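2021-11-02
By Lilian Nyanda

About Temba

We run staff kitchens and wash rooms for offices, 21 sites now. Started with one dish line and a borrowed van. Last March we began bringing in automation, mostly for the dull stuff — racking, stacking, wiping down.

What changed for people? Hours, mainly. Fewer late closes. Shabani Mabula went from the sink to training lead, and he now teaches new hires and the grippers both. Nobody was let go. A few folks moved to prep, wich pays better. Some still miss the old shifts, fair enough.

Table work first, then the real kitchens. Plates are still the hard part.
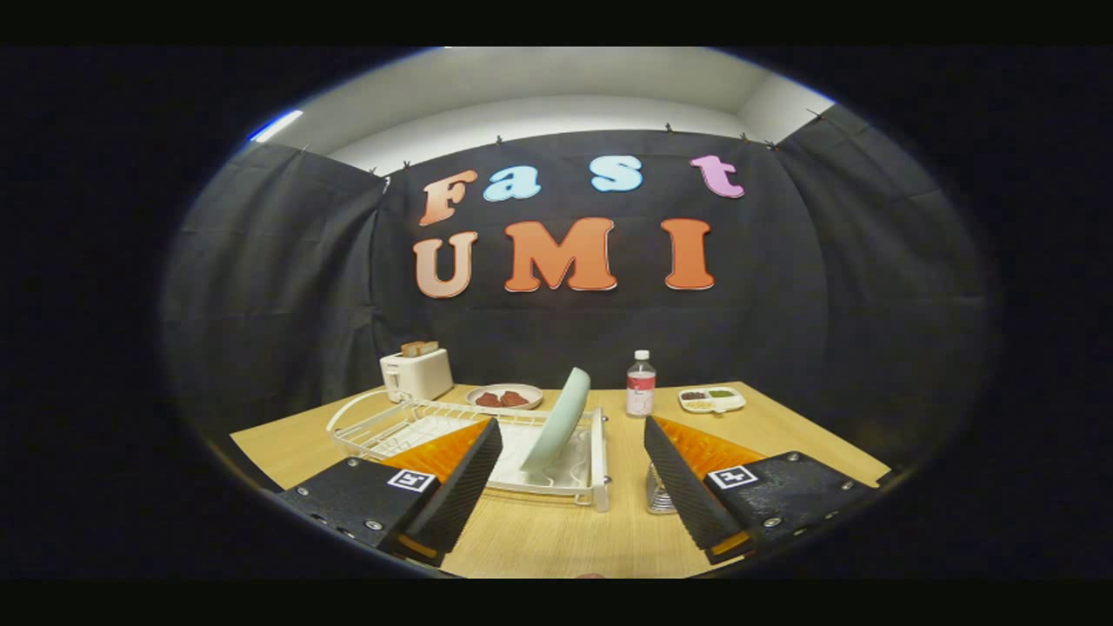
Green plate in the rack, toaster and lunch things behind.

Jobs, site visits — ask for Lilian. We anwser most days.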